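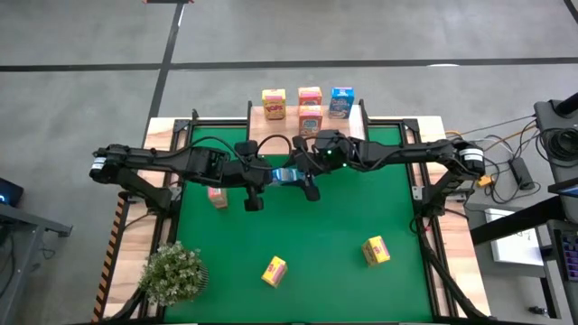 Small cereal boxes on a green mat, with four more behind them.

Why Does Cereal Come in a Box?
By Malou Hviid

Most cereal is light and crisp, and it breaks easily. If you carried it home in a cloth sack, a lot of it would be crumbs by the time you sat down to eat. A box has stiff sides that take the bumps.

Cereal boxes are made from thin card called paperboard. It starts as wood fiber or as old paper that has been soaked and mashed into a wet pulp. The pulp is spread out, pressed, and dried into big sheets or rolls. Then the card is printed, and a machine cuts out the box shape. At this stage the box is flat. Lines are pressed into the card so that it will bend in the right places.

Try this at home. Take an empty cereal box and find the seam where two sides are glued together. Open it slowly with your fingers and lay the whole thing on the table. You will see four big panels in a row - a front, a back, and two narrow sides - with flaps at the top and bottom.

What is the bag for?
Many boxes have a bag inside. Card lets damp air through, and damp air makes cereal go soft. The bag keeps the damp out. Once it has been opened, roll the top down tightly before you close the box. Very small boxes hold only enough for one bowl, so they usually get finished in one go.

Why so many colors?
A box has to be easy to find on a shelf. Yellow, red, and blue can be spotted from far away, even by someone who can't read yet. The front often has a picture of the food, like the bowl of cereal on the blue box in our photo. The yellow box at the back on the left has big red letters instead.

Other facts are printed in smaller type on the sides or back. Look for the list of ingredients. In the United States they go in order of weight, so whatever there is most of comes first. If sugar is near the start, there is quite a lot of it.

Where does the box go next?
Take out the bag, shake out the crumbs, and flatten the box. In many towns it can go in with the paper recycling. You can also keep it for a while. Cut off the top and one upper corner, and it will hold magazines. A small one makes a good garage for a toy car.

Word list
Fiber: a thin thread, such as the ones found in wood.
Pulp: wet, mashed fibers used to make paper and card.
Seam: a line where two edges are joined.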